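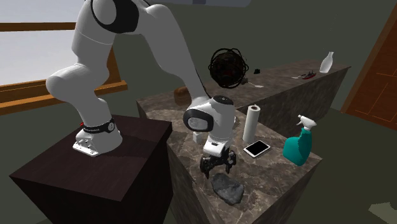 Never again with marble, Humaira Bukhari told me, not if you cook with lemons. She'd had hers in for 18 months. Loved it for one.

Then the rings. Pale ghosts of every glass, every half lemon left face down while the phone rang. She'd sealed it, twice. Doesn't help much with acid. The sealer keeps oil and wine from soaking in, but lemon juice eats the polish off the top and leaves a dull patch you can feel with a fingertip. Etching, the trade calls it. Most people call it a stain and scrub, and then it's a bigger dull patch.

And still we want the stuff. Or want the look of it, anyway. Walk into any showroom in Godell this summer and it's veins, veins, veins. Grey on white, gold on white, a green one that looks like a map of a river delta. Half of it never saw a quarry. Printed laminate, printed porcelain, resin and ground quartz with the veining poured in. Some of it very good. Some of it repeats every metre or so, and once you've spotted the repeat you're stuck with it.

I went to Khattak first, the stone yard behind the old bus depot, because everyone said to. Rain, forklift, no coffee. Slabs stood on edge in long racks like records in a shop. Junaid Jafri runs the cutting shed and talks while he walks, so these notes are patchy.

What he wants customers to do is come and see the actual slab. Not a sample. A sample is the size of a slice of toast and tells you nothing about the rust streak two feet to the left. People choose from the toast. Then they cry on fitting day.

He'll sell you marble, he's got a mortgage. But he asks what you cook. Curry every night? Turmeric, tomatoes, vinegar? He'll steer you over to the granite, which nobody under forty seems to want. Too speckly. Reminds them of their aunt's. Give it five years, he says. It'll be back, and he's buying it cheap in the meantime.

Prices. A laminate worktop with a marble print, basic one, £107 a length at the warehouse place on the ring road. Real marble at Khattak, over £175 a square metre before anyone's cut a hole for the sink. And the holes are where the money goes. Sink, hob, tap, sockets. Each one a separate line on the quote. Get them all written down before you say yes.

Then there's the middle ground, and this is where it gets noisy. Flesotach is the composite all the fitters round here are pushing. Matt finish, wipes down, shrugs off beetroot. Huiling Lu has it in a galley kitchen hardly wider than a corridor and won't hear a word against it. I put a hot pan on hers, with permission. She winced. Nothing happened, but she'd slid a trivet under the next one before I'd turned round. Resin doesn't love sudden heat and the guarantee says so, in small type on the back page.

Dede Addo went the other way. Timber. Solid oak, oiled, bit of a nightmare round the tap. The black patch where water sits. She sands it back every November with the windows open, then two coats of oil and a weekend of takeaways. She likes the job. "It's the only bit of the house I know how to mend," she said, which I've been thinking about since, looking at my own chipped laminate with the swollen join by the washing machine.

That join, by the way. Commonest fault there is. Water gets in at the seam, the chipboard underneath drinks it up and the edge lifts. You can't press it flat again. A bead of clear silicone on day one would of saved it. Costs next to nothing. I didn't do it either.

Back to marble, because people keep going back to marble. Haris Yousafzai bakes, sells tarts on the market, and keeps one offcut for pastry and that's his lot. Stays cool, dough doesn't stick so quickly, goes back in the cupboard after. Everything else in his kitchen is steel. Scratched to bits, doesn't care. His view is that a worktop ought to look used. His wife's view is different and she'd rather I didn't print it.

Offcuts are worth asking about. Khattak keeps a heap by the gate, and there was a lovely pinkish piece in it when I left, just about pastry board size. Ask for the edges to be eased or you'll cut yourself on it.

If you've already got the real thing and it's already ringed, there is a way out. Have it honed. Somebody comes with a machine and water and takes the whole surface down from glossy to flat. New marks still happen but they don't flash at you from across the room. Humaira had this done in the end. Used a sealer called Stura after, on the fitter's say so, and moved the fruit bowl to the windowsill.

She did say never again. She also had a slab sample propped behind the kettle when I came in, a green one, for the utility room. Just looking, she said. No lemons in there, only the dog's dishs and the iron.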